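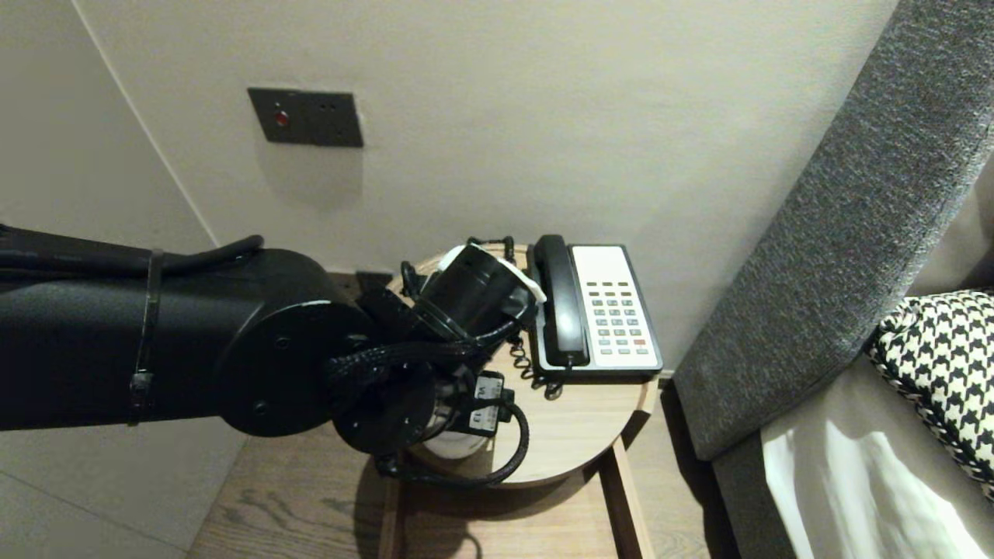

Wednesday, July. Side table from the Clarnbridge room set, second look. Question from Hosgate is whether the round top needs a recoat before the set goes back, and whether the phone can live on it. The top is light natural wood, visible grain, with a slightly raised rim, and the desk phone sits on it with the handset upright in the cradle to the left of the keypad. The rim is the part I care about, as finish wears there first. The label area over the keys is still blank. Extension is 264, card to be typed.

Went over the rim by fingertip, full circle. Two dull patches, both on the wall side. No lifting at either. Marked them on the paper template and left the top alone.

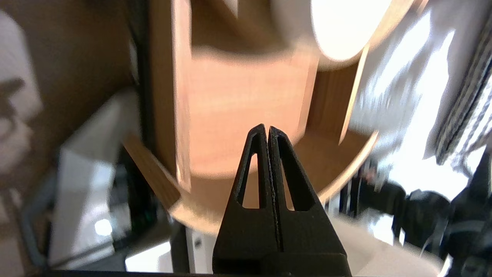 I. Viklund

Underside next. Checked joints by hand pressure only, no clamps. No movement I could feel. Grain colour reads much warmer under the table than on top, so I would not match a stain from below. Uddin wants a colour reference: take it from the top, in daylight, away from the wall.
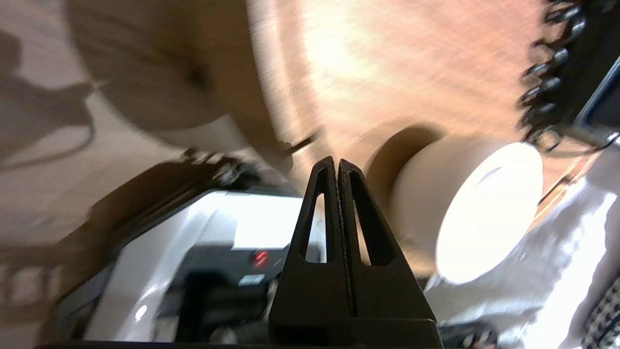 Height to top of rim is 58 cm, measured twice with the Pemo rule. That agrees with the drawing. The old sheet had it lower, so strike the old sheet.

Cabling. The phone lead has to reach the data plate without crossing the walking side. Keep the slack coiled low behind the table.

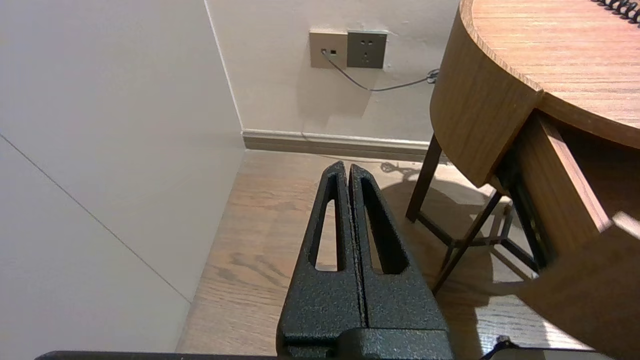 Power outlet is the darker plate, right of the data plate. Leave both accessible when the table goes back to its mark. Nothing taped to the paint.

To do: type the label card, rub out the 2 patches with fine pad and wax, recheck Wednesday. No recoat for now.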